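Getska 5 review: a task planner that would like a word about your laundry

I have spent most of February with Getska, the planning and control package from Nosik, and I have grown fond of it in the way one grows fond of a car with a sticking door. It sits between your perception model and your arm controllers. You give it a goal, it writes a list of steps, and it argues with you if it thinks the list is daft.

Our test job was laundry on a humanoid with two five-figure hands (the price, sadly). Garment, basket, washing machine. Nosik's brochure calls this "a beginner task", from which I conclude that Nosik has never done any washing.

Installation took most of a Tuesday. The installer wants 18 separate permissions and asks for them one at a time, like a toddler wanting water. After that, the first plan came up quickly and was sensible enough: locate basket, move garment, check the basket again.
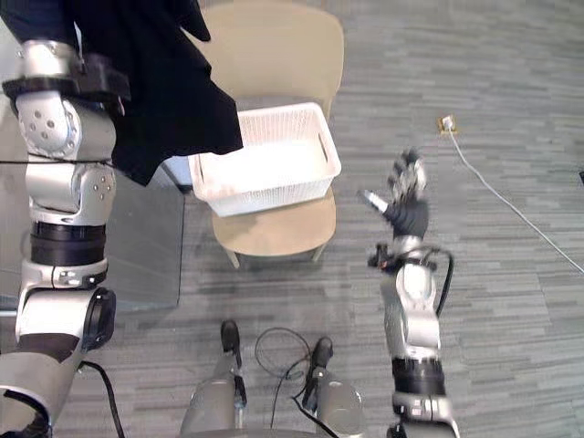

Left arm with the black garment over the basket's rim, right hand open on the other side.

The two-arm coordination is the best thing in the box. You can lock one arm to a task and tell the other to stand by, and Getska keeps the idle one clear of the working one without your having to draw exclusion zones by hand. The old version needed those zones, and I drew a great many of them, badly.

Less good is the wrist view. Getska takes in as many camera streams as you care to feed it, but its self-filter, the bit meant to decide what is robot and what is world, is nervous. With this much sleeve, finger and cable close to the lens it kept marking our own hardware as clutter and planning politely round it. You can raise the threshold. The manual gives that one line, on page 100.

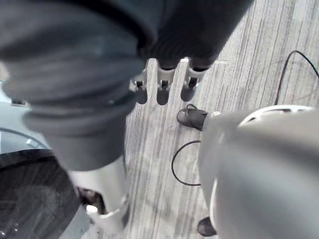
Perception and the fabric problem

Cloth is where planners go to sulk. Getska skips any attempt to model the folds and treats a garment as a blob with a top and a middle, and for getting things in and out of a basket that is plenty. Dark fabric needed its own exposure setting. White basket, black cloth: the defaults gave us one or the other.

People and other robots are tracked as moving obstacles out of the box. The tracker will accept a pair of legs as proof of a person, and I approve. Floor cables it ignores altogether unless you add the Juntunen plug-in, sold separately.
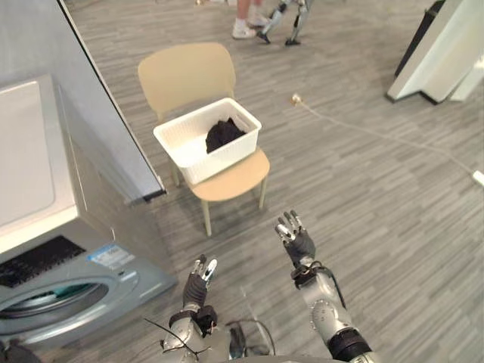 Head view with the garment in the basket, and company at the far end of the room.

The plan editor deserves a moan. Steps are shown as coloured tiles you drag about, very jolly, until a plan has more than a screenful and the tiles start to overlap. Undo goes back 5 steps. I made six mistakes. There is a text format underneath and you should learn it on day one.

Replay, though, is lovely. Every run is stored with the planner's guesses laid over the camera feed, so you can scrub back to the moment it decided a chair was part of the basket and have a quiet word. I have used Sirar for years and its logs read like a bus timetable by comparison.

A licence is 3,000 a year per robot, support included. Support replied to me twice, once helpfully.

Would I keep it? Yes, for two-armed work with soft things. If you have one arm and a tray of bolts, Sirar does that for less and its undo button works. I would also wait for the next point release if you rely on wrist cameras, or get used to page 100.

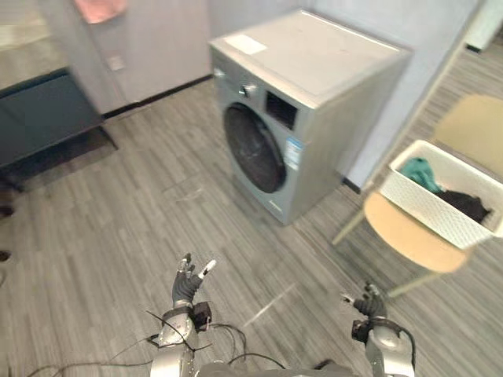

Words and testing: the Bench Notes reviews desk

Settings used: default planner, self-filter threshold raised two notches, dark fabric exposure on, Juntunen plug-in off for the first week and on after that. Nosik supplied a trial key, which has now run out, and we have paid for the next one ourselves.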